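To: Pidamcombe Activity Rooms list
From: Programs Office, Pidamcombe
Subject: Re: Cups for the sorting activity

Members of the list are asked to note the following before the October sessions begin.

The sorting activity will use plastic cups in three colors: blue, pink and green. They are to stand upright in one row toward the back of the table, with blue on the left, pink in the middle and green on the right. The same order applies in every room.

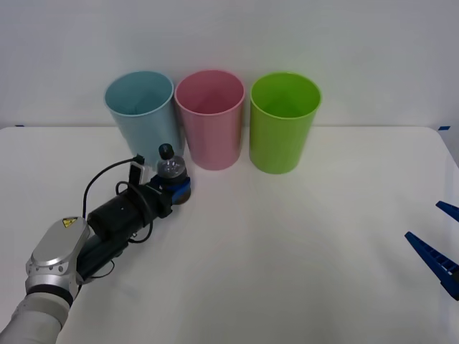

McIntyre wrote:
> Our room has always put the green cup first. Is the
> order fixed, or may each room choose its own? We also
> have 9 older cups in the cabinet and would like to know
> whether they should be returned.

The order is fixed for this term. Participants move between rooms, and the printed instruction sheets refer to the cups by position as well as by color. The older cups should be kept in the cabinet until the stock list has been revised.

The replacement cups were ordered from Brilance in cartons of 50. Rooms that have not received theirs should write to the office and quote request number 268.
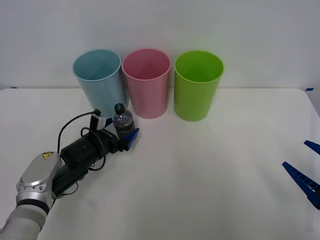 Cups in the standard order, openings facing up.

Small items are placed in the cups one at a time. Before a new group is seated, staff should look into each cup and remove anything left from the previous round. The pink cup requires particular attention, as it is the one used for the opening task.
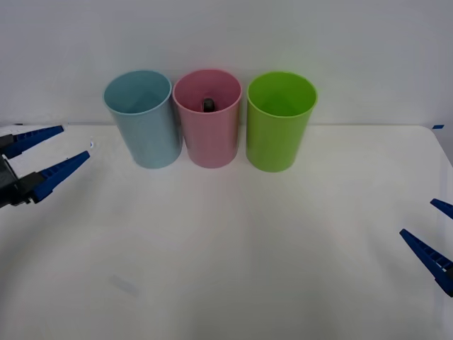

Items removed at this stage go back into the supply box and are not to be left on the table. Cups are washed by hand at the end of the day and stored by color on shelf 3.

Rooms sharing the Musadach annex should agree on a washing schedule among themselves and send a copy to this office.

Programs Office
Pidamcombe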